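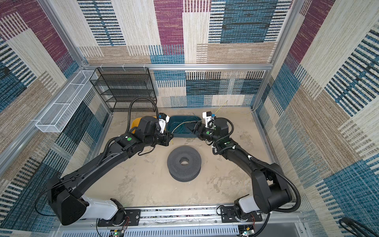
Figura 4.1. Los dos brazos sobre el raíl, con el carrete entre ambos y la cubeta de los hilos al fondo.

4. Puesta en marcha del ejercicio de hilos

Guía del taller Prernari para los grupos de robótica. Revisión de junio de 2021.

4.1. Antes de empezar

El ejercicio consiste en sacar hilo de un recipiente, separarlo por colores y enrollar un tramo en el carrete. En la convocatoria del concurso Lillulora figura como prueba «de iniciación». Conviene no creérselo. El hilo fino es de lo peor que se le puede dar a una pinza de dos dedos: se dobla, se engancha consigo mismo y vuelve a donde estaba en cuanto se suelta. Quien venga de apilar cubos debería reservar una tarde entera para el montaje y otra para entender por qué no funciona.

Esta sección supone que los brazos ya están atornillados a sus placas y que el programa de control, Sowah, arranca sin errores. Si no es así, vuelva a la sección 3.

4.2. Preparación de la celda

1. Compruebe que la alimentación de los dos brazos está cortada.

2. Retire del suelo de la celda todo lo que no forme parte del ejercicio. La estantería de malla y el cesto de la pared pueden quedarse, pero vacíos.

3. Coloque el carrete de pie o tumbado, según la variante que vaya a probar, dentro del alcance de ambos brazos. Anote la posición en la hoja de sesión. «En el centro» no es una posición.

4. Ponga los recipientes hacia el fondo. Deje espacio para que la pinza baje sin tocar el borde.

5. Introduzca el hilo. Para la variante A, cada color en su recipiente; para la variante B, los colores mezclados.

6. Revise los conductos de cable a lo largo de cada brazo. Mueva los brazos a mano hasta el punto más lejano del recorrido y mire si algún conducto tira o roza.

PRECAUCIÓN: no corte las bridas para ganar holgura. Un conducto suelto acaba dentro de la trayectoria del otro brazo.

4.3. Ajuste de las pinzas

7. Restablezca la alimentación y lleve los brazos a la posición de reposo con la orden correspondiente de Sowah.

8. Ajuste el umbral de cierre a 30. El valor de fábrica, 2000, está pensado para piezas rígidas y aplasta el hilo contra los dedos. El manual del fabricante habla de «detección automática de objetos delgados»; en nuestras pruebas no la hemos visto detectar nada más fino que un lápiz.

9. Cierre y abra cada pinza sobre un solo hilo. Si el hilo resbala, baje la velocidad antes de tocar la fuerza.

10. Repita con la otra pinza. Los ajustes no se copian de un brazo a otro, aunque el menú ofrezca hacerlo.

NOTA: el error 659 aparece cuando la pinza cree estar cerrada y el motor sigue empujando. Con hilo sale a menudo. Se borra desde el panel, pero si se repite en el mismo ciclo hay que parar y recalibrar los dedos.

4.4. Enrollado en el carrete

11. Sujete el carrete con un brazo y acerque el extremo del hilo con el otro. No intente las dos cosas a la vez en la primera pasada.

12. Pase el hilo por el núcleo, entre las dos tapas, y haga una vuelta completa a velocidad reducida.

13. Detenga el ciclo y mire el carrete de cerca con la cámara de muñeca. Las vueltas separadas se aceptan. Un cabo que sobresale también, siempre que no pueda engancharse en la tapa perforada.

14. Solo entonces continúe a velocidad normal.
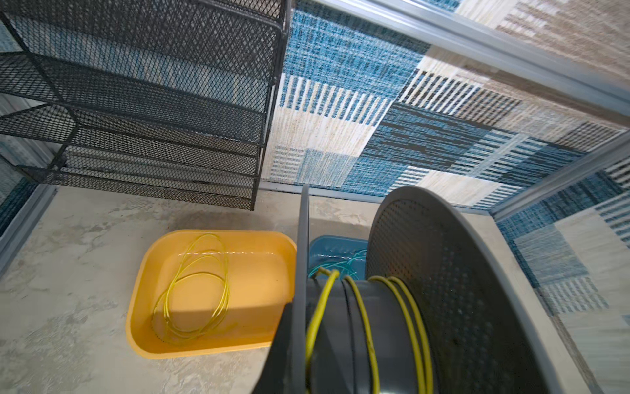

Gráinne Nic Aodha opina que el paso 13 sobra con un equipo entrenado, y que su grupo perdió más tiempo parando a mirar que deshaciendo enredos. Pide que en la próxima revisión figure como opcional. Por ahora se mantiene: el registro de febrero del mismo grupo contiene unas cuantas sesiones terminadas a tijera.

4.5. Cuándo dar por buena una sesión

Aquí hay más desacuerdo que en el resto de la guía. El módulo Gukau puntúa cada intento y tiende a ser generoso: le basta con que haya hilo sobre el núcleo al final del ciclo, venga de donde venga. Hemos visto puntuaciones altas en intentos en los que una persona había metido la mano. No use esa cifra como único criterio.

15. Guarde la grabación completa, también la de los intentos fallidos.

16. Apunte en la hoja si hubo intervención manual y en qué momento.

17. Repita el intento sin cambiar ningún parámetro. Si la segunda vez sale mal, la primera no cuenta como demostración, por bien que quedara el vídeo.

NOTA: la norma del taller exige 2 intentos consecutivos. Orla Ó Ceallaigh propuso pedir más y el grupo votó en contra — una decisión que convendría revisar antes del concurso.

4.6. Cierre

18. Lleve los brazos a reposo y corte la alimentación.

19. Desenrolle el hilo a mano. La función de desenrollado de Sowah existe y está documentada, pero no se recomienda.

20. Devuelva cada color a su bolsa. El hilo con nudos va aparte y no se reutiliza en la variante A.

Para los mensajes de error no incluidos en esta sección, consulte el anexo C.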